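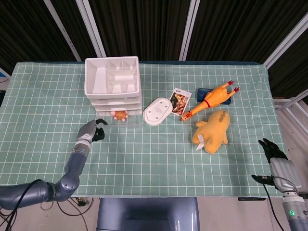

Associação de Moradores e Hortelãos do Montes
Acta da reunião de fevereiro - grupo da horta e do banco de sementes

Presentes: Refilwe Van der Merwe (presidiu), Ekua Addo (redigiu a acta) e mais 11 sócios. Justificaram a falta dois sócios do talhão de cima.

Início: 18h40, com dez minutos de atraso porque a chave do portão estava do outro lado da rua.

1. Acta anterior
Lida e aprovada sem alterações. Corrigiu-se apenas a grafia de "feijoca", que aparecia de duas maneiras.

2. Banco de sementes
Grande notícia para abrir: o inventário está feito e temos 123 variedades guardadas! No ano passado, por esta altura, nem sequer havia lista. A Refilwe leu em voz alta os nomes das favas e dos tomates (demorou, mas ninguém se queixou) e houve quem reconhecesse um tomate coração-de-boi que os avós semeavam em Drula.
Ficou por resolver a questão das abóboras. Cruzaram-se entre si no verão e há nove saquetas cuja origem não se consegue garantir. A Ekua propôs semeá-las todas no talhão do fundo, com etiqueta de "surpresa", e ver o que sai. Aprovado com muito entusiasmo e uma abstenção.
As saquetas passam a levar sempre o nome da variedade, o ano da colheita e o talhão. Quem trouxer sementes sem ano entrega-as à parte, na caixa azul.

3. Troca de sementes com a horta de Cesum
O grupo de Cesum confirmou que vem à nossa troca da primavera, numa sexta-feira à tarde, a data exacta a combinar entre as duas hortas. Trazem alhos, ervilha-torta e uma couve-galega de folha larga que vários sócios já andavam a cobiçar - a conversa sobre a couve ocupou mais tempo do que o resto do ponto.
Da nossa parte levamos favas, coentros, alface-de-inverno e manjericão. Cada sócio pode levantar até 14 saquetas no dia, contando as que receber de Cesum.
Pediu-se que alguém fizesse chá. Ofereceram-se quatro pessoas, ficam as quatro.

4. Rega
O programador Pindeck instalado no talhão três continua a abrir de madrugada e a fechar quando deve. Discutiu-se se vale a pena pôr outro no talhão cinco. Argumento a favor: no agosto passado perderam-se ali os pepinos todos. Argumento contra: a torneira do cinco pinga e tem de ser trocada primeiro. Decidiu-se trocar a torneira antes do fim de março e voltar ao assunto na próxima reunião.

5. Compostor
Está cheio e está lindo! A Refilwe abriu a porta de baixo na semana passada e o composto sai escuro, solto e a cheirar a terra de mata. Vai ser peneirado no próximo dia de trabalho e dividido pelos talhões, com uma parte reservada para as sementeiras.
Lembrou-se que cascas de laranja em grande quantidade não, e que o cartão tem de vir sem fita-cola.

6. Outros assuntos
Uma sócia perguntou se se pode plantar uma figueira junto ao muro. Houve opiniões fortes nos dois sentidos, sobretudo por causa das raízes. A Ekua vai falar com o vizinho do lado de lá.
Apareceu um par de luvas verdes, tamanho pequeno, no barracão. Estão penduradas no prego da entrada.
Aceitam-se frascos de vidro com tampa, de preferência pequenos.

Tarefas
Refilwe: acertar a data com Cesum; marcar o dia de peneirar.
Ekua: etiquetas novas; conversa sobre a figueira.
Talhão cinco: torneira.

A reunião terminou às 20h15. A próxima fica marcada para março, à mesma hora, no mesmo sítio.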